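The night Omis stopped listening

Okay, so I promised a post about the fault, and it's been sitting in my drafts since 1/6/25. If you're new, Omis is our two-armed robot, and most of its working life is spent putting blue pegs and blocks where they belong on a white board. Glamorous stuff! I love it.

We'd been running the peg task all arvo with the Etinard controller and everything was lovely. Then, on run 107, the right hand closed on a peg and the arm just kept pushing down. I hit the stop button and it took 900 milliseconds for anything to happen. Doesn't sound like much, does it? It feels like a week when you're standing there with your palm flat on a big red button and the motors are still humming. The peg was fine, the board had a dent, and I needed a cup of tea.

Small parts like these leave very little room for error, and the fingertips are down close to the board for every single grasp.
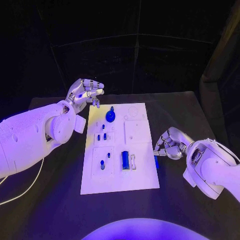
What the logs said

I went in blaming the hand (sorry, hand). The finger currents were normal the whole way through. The trouble was upstream: the stop signal was sharing a queue with the force readings, and once the queue filled up, my stop request sat politely at the back behind a pile of old numbers. The same backlog explains the pushing, as the arm was working off force values from before it touched anything.

So the stop now has its own wire, straight to the motor power, no software in the middle. It should have been like that from the start and I'm a bit embarrassed to type it. I also put a watchdog on the force readings, so if they go stale the arms freeze, and I dropped the speed on the last 2 centimetres of travel. Since then we've done 90 runs, with the blue parts in a different layout each time I reset the board. Two freezes, both from the watchdog, both fair enough. 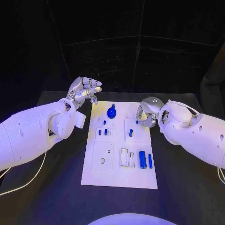

Bozsik wrote in after my last post to say that a freeze isn't always the safe choice, and that an arm holding position with something trapped under it can do as much harm as one that's moving. Fair point, and it's been bugging me ever since. Cutting the power means the arms sag a little before the brakes grab, so I've got to work out which is worse with fingers nearby (mine, I mean). Odier make a brake with a quicker grab and I've asked for a quote, but it won't be here before July. Until then the rule is that hands stay off the table whenever the motors are live, even if a peg has rolled somewhere annoying.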